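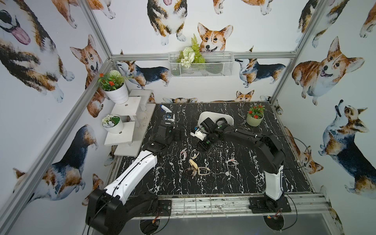

The Bistside Open will be played over a new routing this year, and the club confirmed on May 26, 2019 that the field is limited to 200 entries. Qualifying takes place at Grerkside in June, on the short inland course beside the reservoir.

The main change concerns the back nine. The old 12th hole, a par 3 played over the quarry road, has been taken out after many complaints of slow play. In its place the players will meet a short par 4 with a narrow green and a deep bunker on the left side. The club says that the hole was built during the winter and that the grass has settled well.

With the new hole, the closing 9 measure 2364 meters from the back tees. It is not a long course by modern standards, but the wind comes in from the estuary most afternoons, and scores in the last two editions were higher than many expected. Players with a late starting time have usually suffered the most.

Tromeo remains the main sponsor and has agreed to stay for 3 more years. The company will also pay for the junior event, which is played on the evening before the first round. Entry for juniors is free, but a handicap certificate must be sent together with the form.
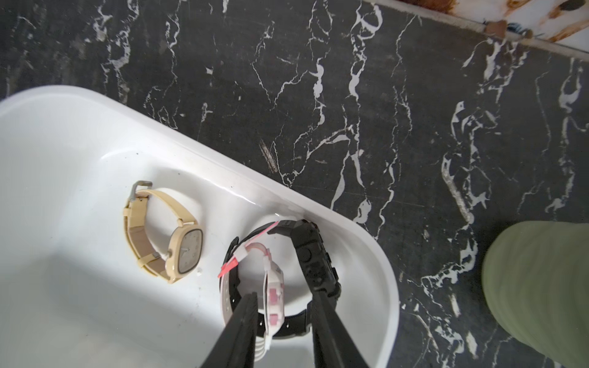 A wristwatch with a cream-colored strap in a white tray.

The prize table will be published when entries close. As before, the best amateur receives the Sugiyama Cup and a place in next year's tournament without qualifying.

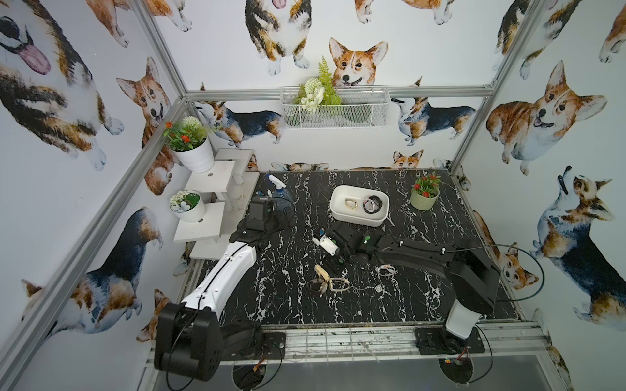 Spectators and parking

Entrance is free on the practice day. Cars should use the field behind the driving range, and the gate on the quarry road will stay closed until the last group has finished.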